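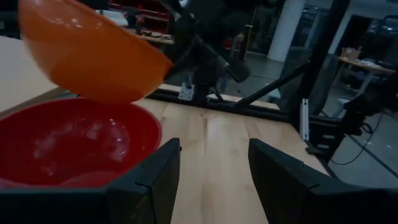
Gakmont Community Hall
Kitchen, servery and dry store: periodic inspection checklist with comments
Inspection period: March
Inspected by: Indrek Ramanauskas
Comments reviewed by: Shoshana Marchetti

Scope

Covers the main kitchen, the servery counter, the dry store, the bin yard and the short corridor between the kitchen and the hall. The boiler room and the stage electrics are on separate sheets. Inspection carried out on a Saturday, start 07:30, with the kitchen out of use until the afternoon booking.

Result codes

S = satisfactory
A = action required, area may stay in use
X = item taken out of use
N = not inspected

Section 1. Floors, walls and ceilings

1.1 Floor covering sound, no lifted joints. Result: A
Comment: Welded joint open in front of the cooker, length 300 mm. Edge is not yet proud of the floor but will catch a mop. Reweld. Do not tape over.

1.2 Coving intact at wall and floor junction. Result: S

1.3 Floor drains clear, grates seated. Result: S
Comment: Grate under the pot sink had been refitted upside down. Turned over and reseated during the inspection.

1.4 Wall sheeting fixed, sealant continuous. Result: A
Comment: Sealant behind the hand wash basin has shrunk at the left end. Same comment last period. The work was marked as done on the returns sheet and has either failed or was done at the wrong basin.

1.5 Ceiling tiles in place, no staining. Result: S
Comment: One old stain by the extract duct, outline in pencil from the previous inspection. No growth beyond the pencil line.

Section 2. Access and escape

2.1 Final exit door opens fully without a key. Result: S

2.2 Corridor clear to full width. Result: A
Comment: Six stacking chairs and a display board against the east wall. Moved to the chair store. The corridor is an escape route for the hall as well as the kitchen and nothing may be left in it, including during set-up.

2.3 Exit sign lit on mains and on test. Result: S

2.4 Fire door to the hall closes onto its latch from any position. Result: A
Comment: Closes from fully open. Stops short of the latch when released from a hand's width. Closer needs adjusting at the latching speed valve. If adjustment fails, replace the closer with the same power size.

2.5 Door seals complete and unpainted. Result: S

Section 3. Fire equipment

3.1 Fire blanket in holder, tapes hanging free. Result: S

3.2 Extinguishers in position, pins and tags intact. Result: S
Comment: Wet chemical unit is on its bracket. Carbon dioxide unit was on the floor below its bracket and has been rehung.

3.3 Heat detector unobstructed for 500 mm in all directions. Result: S

3.4 Manual gas shut-off labelled and reachable. Result: A
Comment: Label has faded and cannot be read from the doorway. Valve turns freely. New label to be fixed to the wall at eye level and not to the pipe.

3.5 Suppression system. Result: N
Comment: Not fitted. Line to be removed from the form at the next revision.

Section 4. Gas and cooking appliances

4.1 Burners light and hold a steady flame. Result: S
Comment: Rear right burner slow to cross-light. Ports cleaned with a wire, then satisfactory on three attempts.

4.2 Flame failure devices operate. Result: S

4.3 Flexible hose free of kinks and cuts, restraint attached. Result: A
Comment: Restraint chain was unhooked and lying behind the cooker. Hose itself in good order. Chain reattached. Anyone pulling the cooker out for cleaning is to rehook the chain before pushing it back. Code left at A so that it is looked at again in April.

4.4 Interlock cuts gas when extract fan is off. Result: S

4.5 Extract filters clean, fitted with baffles vertical. Result: A
Comment: Filters were in the right way round but carry a visible film of grease. Next hirer with a cooking booking must not use the hob until they have been through the dishwasher.

4.6 Oven door seal. Result: S

Section 5. Electrical

5.1 Sockets and switches undamaged. Result: S
Comment: Asset plate numbers agree with the register except for the double socket by the servery hatch, plate 272, which the register lists in the dry store. Register to be corrected.

5.2 Residual current device trips on test button. Result: S

5.3 Portable appliances in date, leads sound. Result: X
Comment: Hand blender, outer sheath split at the body. Taken out of use and locked in the office cupboard. Do not repair with tape. Two extension leads found in the drawer under the counter with no test label; these are not hall property and have been put with lost items.

5.4 Water boiler (Clandix, wall mounted) secure, no scale at tap. Result: A
Comment: Light scale on the spout. Descale following the maker's instructions, with the boiler isolated and cooled. The tap handle is stiff in the last part of its travel and can be left slightly open by a person who thinks it is shut. Temporary notice fixed beside it. Replacement tap on order.

5.5 Refrigerator and freezer door seals. Result: S

Section 6. Water and hand washing

6.1 Hot water reaches hand wash basin. Result: S

6.2 Soap and paper towels stocked. Result: A
Comment: Soap dispenser empty. Refilled. Spare cartridges are kept on the top shelf of the cleaning cupboard, where shorter users cannot reach them without a step. Move to the middle shelf.

6.3 Little-used outlets flushed. Result: S
Comment: Log complete. The outside tap in the bin yard has been added to the list.

6.4 Basin kept for hand washing only. Result: A
Comment: Tea leaves in the waste. Sign is present and legible.

Section 7. Worktops, utensils and storage

7.1 Worktops sound, edges sealed. Result: S

7.2 Chopping boards free of deep scoring. Result: X
Comment: One board scored through the surface on both sides. Disposed of. Remaining boards satisfactory.

7.3 Knives stored in rack or sheath. Result: A
Comment: A vegetable knife was loose in the cutlery tray, blade under the teaspoons. Returned to the rack. This has now been recorded in two periods running and will be raised with the regular hirers in writing.

7.4 Bowls, jugs and containers free of cracks and chips. Result: S
Comment: Check rims by touch as well as by eye. Put away fully dried. Bowls of the same size are not to be forced one inside another.

7.5 Heavy items stored between knee and shoulder height. Result: A
Comment: Large stockpot on the top shelf again. Moved down.

7.6 Shelving fixed to wall. Result: S
Comment: Votorix bay in the dry store pulled by hand at top and middle, no movement. Lower left foot is standing on folded card. Replace with a proper levelling foot.

7.7 Dry goods off the floor, containers closed and dated. Result: A
Comment: Flour bag open, top rolled and held with a peg. Discarded. The hall does not hold food between bookings except tea, coffee, sugar and sealed squash. Hirers' goods left behind are removed after 7 days.

Section 8. Cleaning materials

8.1 Stored apart from food and locked. Result: S

8.2 Original containers or correctly labelled. Result: X
Comment: Unlabelled spray bottle, clear liquid, behind the sink. Contents unknown. Removed. Do not smell or mix unknown liquids to identify them.

8.3 Data sheets available. Result: A
Comment: Folder present. Sheet for the oven cleaner relates to the previous product. Obtain the current one from the supplier.

8.4 Mops hung head up, colour coding followed. Result: S

Section 9. Pests and waste

9.1 No droppings, gnawing or smear marks. Result: S

9.2 Gaps around pipes sealed. Result: A
Comment: Gap at the waste pipe behind the dishwasher is large enough to take a pencil. Pack with wire wool and seal.

9.3 Bin lids close. Result: S

9.4 Yard gate secure. Result: S
Comment: Padlock stiff. Lubricated with graphite.

Section 10. First aid and records

10.1 First aid box complete and in date. Result: A
Comment: Blue plasters low, burn dressing missing. Box otherwise complete.

10.2 Accident book present, completed pages removed. Result: S

10.3 Emergency contact sheet current. Result: A
Comment: Sheet shows the old number for the bookings office. Replace both copies, kitchen and foyer.

Review comments (S. Marchetti)

2.4 to be treated as first priority. A fire door that does not latch should not wait for the quarterly visit. Contractor to be called on Monday morning.

4.5 agreed, with one change. The restriction on the hob applies to all users until the filters have been cleaned, our own events included.

5.4 I would prefer the boiler isolated until the tap is fitted. A notice is not enough where the outlet is at counter height and children use the servery. Kettles can be used in the meantime.

7.4 coded S on condition that the inspector confirms the plastic items on the lower shelf were included. Confirmed by I.R. on the original.

1.4 the basin sealed last time was the one in the cloakroom. Invoice checked. Instruction to the contractor will state the room and the wall.

Form changes for next period: delete 3.5. Split 5.3 into appliances and leads. Add a line under Section 6 for the dishwasher drain hose, which has no entry on the present form.

Original signed and held in the Org folder, office cabinet, second drawer. Copy displayed inside the kitchen door.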